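Update from the prep kitchen at Quintero. The two-arm robot from Lidura starts on the line in March, so we're rehearsing in simulation first.

Before, 2 people on each shift did nothing but clear and sort counters. They're moving to ordering and allergen checks. Same pay, new training, 29 hours of it.

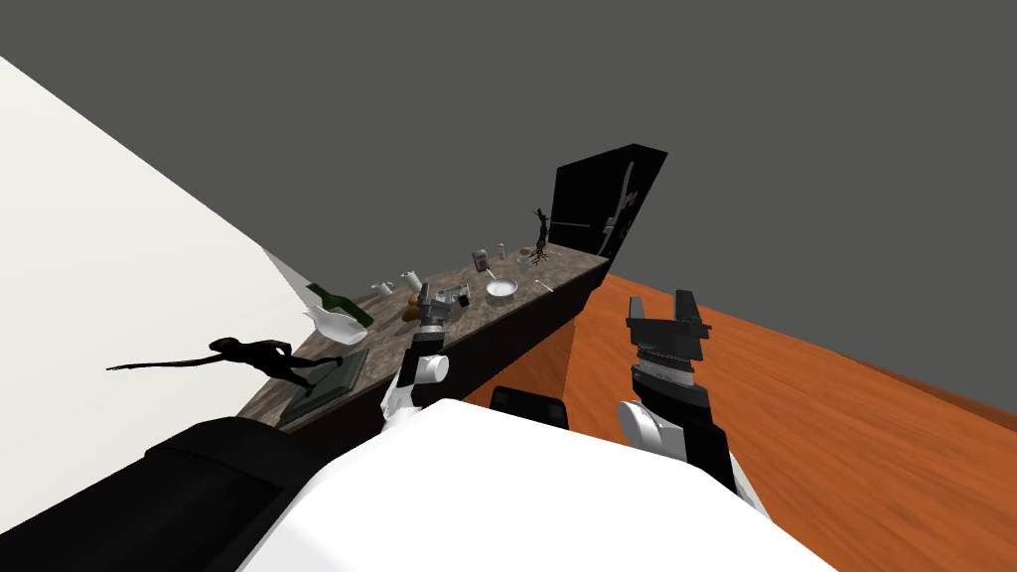
Training is the part I'd budget more for. Most questions from the crew are about who can stop the arms and who resets them. Answer: anyone can stop them, shift leads reset.

We've logged 3,000 simulated runs. Next post after the first live week.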